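Panel joint (interior walls and partitions)

Print this article | E-mail this article 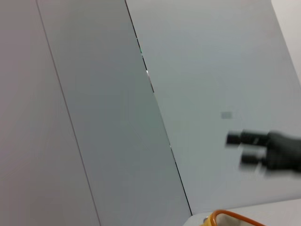

Ciltbridge, February

A panel joint is the line where two flat panels of a wall, a partition or a screen meet. It is also called a panel seam, and in some workshops simply "the line." The joint may be left open as a narrow dark gap, or it may be closed with filler, tape, a strip or a rubber profile. In rooms divided by ready-made panels, the joints are often the only detail on an otherwise plain surface, and for this reason the eye goes to them first.

The present article treats joints between upright panels in offices, workrooms and similar interiors. For joints in floors and in outside walls, see the separate articles.

Terms

The words are not used in the same way everywhere. In this article, "joint" means the whole place of meeting, including the parts behind the surface. "Seam" means only the line which is seen from the room. "Gap" means a seam through which there is free space. A seam can therefore be a gap along one part of its length and closed along the rest, and a pair of panels may show a clean, thin line low down and a narrow, uneven opening higher up.

"Face" is the visible side of the panel. "Edge" is its narrow side, which is normally hidden when the joint is closed.

Kinds of joint

Butt joint. The two edges stand directly against each other without any overlap. It is the simplest kind and the cheapest. The seam is fine and straight if both edges are cut well. Any damage to an edge shows at once, as the line becomes thicker or broken at that place.

Shadow joint. A small distance is left on purpose, and the bottom of the groove is painted dark or lined with a dark strip. The Isteck partition uses a shadow joint 7 mm wide. Small differences between the panels are less visible in this kind, and many fitters prefer it in old buildings where the floor is not level.

Tongue and groove. One edge has a rib and the other has a channel. The faces are held in one plane, and light does not pass through. Panels of this kind are more difficult to take out one by one, and usually the work must begin from the end of the row.

Covered joint. A flat strip is fixed over the seam. The strip is visible, and it divides the wall into fields. It is common in storerooms and in temporary rooms.

Corner joint. The two panels meet at an angle. Under light from one side, one panel looks paler or warmer and its neighbor looks grayer, even when both have been painted from the same can. Buyers sometimes take it for a mistake in the color. A loose sample should be held against each face in turn before a complaint is written.

Causes of uneven seams

A seam that was straight on the day of fitting can open later. The usual causes are the following:

- the floor under one panel has settled
- the panel has taken moisture and swelled at one end
- the upper fixing was not tightened after the lower one
- the edge was knocked during transport
- a heavy shelf was hung on one panel only

When the opening is at the top and the foot of the seam stays closed, the upper fixing should be examined first. When it is at the foot, the floor is the more probable cause. A seam which is open in the middle and closed at both ends is rare, and it generally means that one panel is bent.

Light in the seam

An open seam can let through light from the other side, or a shiny part inside it can reflect light from the room. Both effects appear as small bright points in the dark line. In the picture at the head of the article there are two of them in the upper part of the right-hand seam, a green one and, just below it, a white one. From the front it is often not possible to say which of the two effects is present. The simple test is to switch off the lamps on one side and look again from the same place.

The test should be done before the seam is filled. Radek Tichý, in his notes on the partitions of the old Ciltbridge drawing office, recommends to mark each bright point with a pencil tick on the face and to repeat the test after filling. He used a soft pencil, which can be cleaned from a matte surface with a damp cloth. A hard pencil leaves a scratch.

Panels behind a worktop

Where a table or a worktop stands against panels, the lower end of each seam arrives just above the work surface or goes down behind it. Crumbs, dust and liquids collect at this place. A thin bead of flexible filler along the back of the worktop is the normal solution, but it should not be continued up into a shadow joint, where it looks like a stain. White filler beside a white top is less noticeable than gray. If the table must be moved often, a loose strip is better.

Measures

The panels in the Drenetti series are 575 mm wide, and those in the Ranjbar series are 1,000 mm wide. The narrow panel gives more seams for the same length of wall, but one person can carry it. The two series cannot be mixed in one row without an adapter post, because the edges have different profiles. The post is 100 mm wide and is sold only in gray.

Cleaning and repair

A dry brush is enough for most seams. Water must not be pushed into an open gap. For smooth matte faces a soft cloth is used, moved along the seam and not across it, because a cloth drawn across will catch on any raised edge and can tear the facing.

Small broken places on an edge are filled with a hard wax of the same color, pressed in with a plastic blade and leveled after it has set. Romana Matoušek gives a different method in her workshop pages: she fills the place slightly too high, leaves it overnight and takes it down with fine paper wrapped around a cork. Her method is slower and it is suitable only for painted faces.

If a whole seam is uneven, filling is not a good repair. The panel should be loosened, set upright again and fixed from the foot upward.

See also

Adapter post
Butt joint (woodwork)
Corner profiles
Fillers and waxes
Movable partition
Shadow gap at ceilings

Recently changed articles

Baseboard
Door lining
Worktop, fitting against a wall

Contact the editors | Copyright Ciltbridge Interior Reference | Back to top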